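Speaker notes - "Fold it once, fold it well"
Ho-yin Yuen
Evening talk at the Triltside clothing exchange, Mon 9 July

Start when people have sat down. Say good evening, thank Triltside for the hall and the tea.

My subject tonight is small. I will talk about how we fold the clothes before they go on the shelves. Last October we received 2,230 pieces, and most of them were T-shirts and trousers. When I started here I folded every piece in my own way, and so did all the others. The piles fell over, and visitors pulled out the wrong size and left the rest in a heap.

Tell the story of the Osen shelf. The shelf is 80 cm wide. We could put two piles of T-shirts on it, and there was always a useless gap at the side. After we agreed on one width for the fold, three piles went in. Pause here, people usually laugh at how long it took us.

First part: the T-shirt. Lay it out fully before you make any fold. Pull the hem straight, then open the sleeves. Pass your flat hand over the body from the middle to the outside. I do this slowly the first time, and I ask the audience to do it with me on the shirts in front of them.
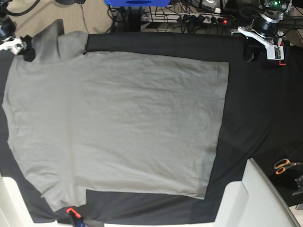 Which side of the shirt should face the table when you begin?

The front should face the table. Then the folds are made on the back, and when you turn the finished shirt over, the print or the pocket is on top, where a visitor can read it.

Continue with the sleeves. Bring one side in to the middle line, then lay the sleeve back on itself so it does not stick out. Do the same on the other side. Fold from the hem up to the collar, one time for thick cotton, two times for thin. Remind them that a shirt which still feels damp goes back to the rack.

Ask for questions before going on. If somebody asks about the plastic folding board from Cokano, say that we have one and that it is good for children, but our tables are fast enough without it.

Second part: trousers. Speak a little slower here, this is where most people have their own habits.
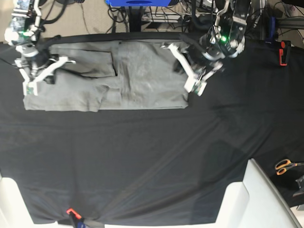 Trousers are easier than they look if you respect the long edges. Close the zip, put one leg on top of the other and let the seams meet. I am strict with one thing - the lower long edge must be straight before you fold again, because every later fold will follow it. The gray piece on the black cloth has that edge nice and crisp, and only the left end is a little rumpled, so I would smooth that end with my palm before the next fold. A pocket that is turned out should be pushed back inside first, or it makes a hard lump in the pile.

Say something about the cloth under the clothes. A bare table is slippery. We bought 50 meters of plain cotton from the Tatlı shop, and we pull it tight over each table before the evening starts. If it moves, the shirt moves with it, and you lose your straight line.

Last part: the size labels. Show the paper strips. The label goes under the top fold with the number looking out. We used 310 strips in the first month, so please put the old ones back in the tin.

Finish with practice in pairs until the tea is ready. Collect the strips at the door.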